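The Two-Week Trial

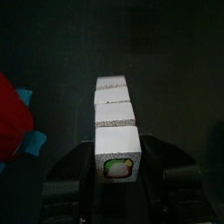

I signed up for the Rerkonetti trial on a Wednesday, at my desk, with a sandwich in my other hand. Two weeks with a tabletop arm, 41 dollars, cancel whenever you like! My sister-in-law Lynch (we all use her last name, even her kids do) said I'd have it in the closet by the weekend. So of course I had to prove her wrong, and I set it up on the near-black surface and gave it the toy sushi, four white blocks in a row with that speckled rice printed on the front and the little red-rimmed filling in the middle. It took hold of the nearest one with both black fingers and I think I held my breath.

"Is it going to eat it?" said my nephew, who is eight.

"It's going to move it," I said, in the voice of a woman who had read more than half the manual.

The help line was a man named Didier Jacquet, somewhere in Grirkerport, and by the second evening he knew my voice (I'd called a lot, okay?). He asked how the grip looked. I said it looked fine, kind of polite. He wrote that down, I could hear him typing.

"And will you be keeping it, madame?"

Lynch was in the doorway with her coat on, pretending to look for her keys. She'd been pretending for ten minutes.

"Ask him if it does real sushi," she said.

I asked him. There was a long pause, and then he told me he would have to check with Celtside, and could I please hold.

I held. Lynch took off her coat.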